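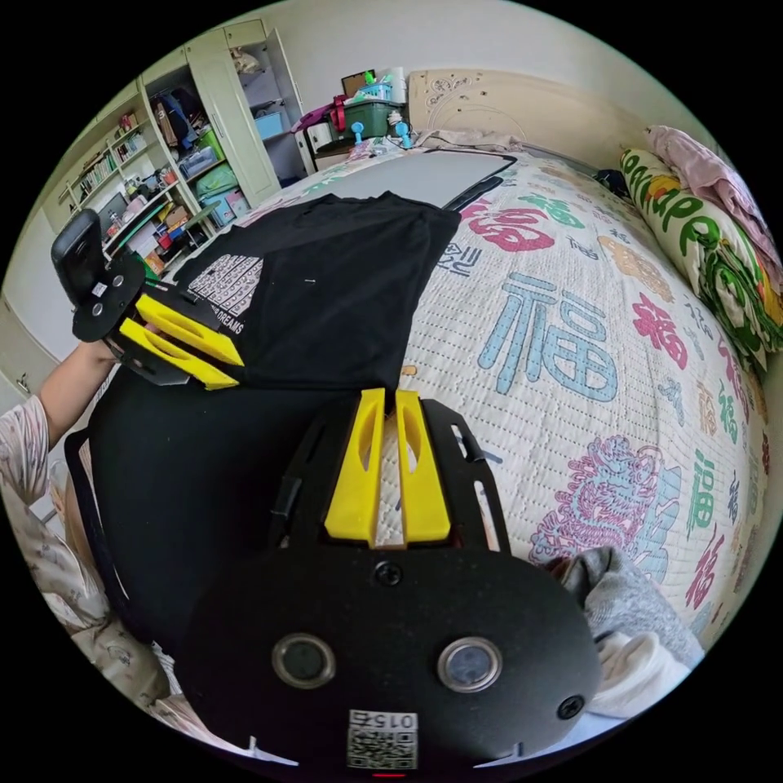 The Flara shirts for the Ullcombe relay are going to be late, so please don't hang on for one before you sign up for a leg. They've told me the end of June, which is after the race, so a fat lot of use that is! We'll run in whatever we've got, as long as it's dark and you can pin a number to it. A black T-shirt like the one in the photo is fine, and I expect most of you have one somewhere. Anyone who has already paid for a Flara shirt will still get it, and you can wear it for the Alarcón Cup instead.

Now, Ilgın's questions, which I think a few of you were wondering about too.

On 20/06/2026 Ilgın Aksoy wrote:
> Hi all, I'd like to do the relay but I've only been running since the winter and I don't want to let a team down. How long are the legs really? The poster says one thing and the website says another. Also, do I need to buy one of those Sekico ankle chips, or are they handed out on the day? And is there anywhere to leave a bag? Last time I did something like this I ran with my car key in my sock and had a blister for a week.
> Ilgın

You won't let anybody down, promise. The website is right and the poster is wrong (the poster has last year's course on it, before they moved the start to the bottom field). Each leg is 2700 metres, mostly on grass, with one nasty little climb up behind the pavilion that feels a lot longer than it looks. I walked it the other evening with the dog and had to stop and pretend to admire the view.

Chips are handed out on the day, one per team, and you pass it on at the changeover. It goes on a strap round the ankle and it's fiddly with sweaty hands, so have a practice before your leg. PLEASE give it back at the end. Sekico charge us 30 pounds for every one that goes missing and we lost two last time — one of them came back in August, through the wash.

Bags can go in the tea hut, which will be locked while the racing's on. Your car key can go in there too, so your sock is safe.

As for teams, we've got two full ones and a third that needs another pair of legs. Ilgın, I've pencilled you in for the second leg of that one, shout if you'd rather go first. There were more than 390 runners last year and the lane got completely blocked, so do share lifts if you can. The field opens 40 minutes before the first race, and they won't let cars in any earlier than that.

I still need someone to bring a gazebo. Ours has a bent leg and leans.

See you there,
R.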